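Packing notes, February, 4 p.m.

Second try at getting the small stuff off the table and into one carton. The Fakent sheet says soft things first, paper goods on top. I don't buy it. Tissue packets crush either way, and the plush toy takes up room wherever it goes.

Carton is the old one from the Cardoso order. Flaps are torn ragged and I doubt they'll take tape, but the Flovance boxes cost money and this one is free.

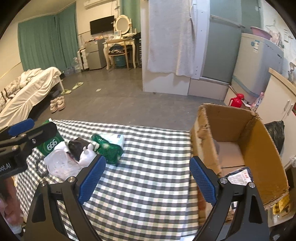 Still to sort

1. Green "666" package and the other green one. Same thing? Check before they go in together.
2. Clear bag, white and pink contents. Too crumpled to stack. Flatten it or leave it out.
3. White bag with red text: keep it by the box for now.
4. Shoes and slippers by the bed — separate bag, not this carton.

Flollov's chart gives 13 minutes for a table this size. Almost 13 went on arguing over the order last time, so I'm not planning around it. Try again Sunday with 2 cartons, small one for paper.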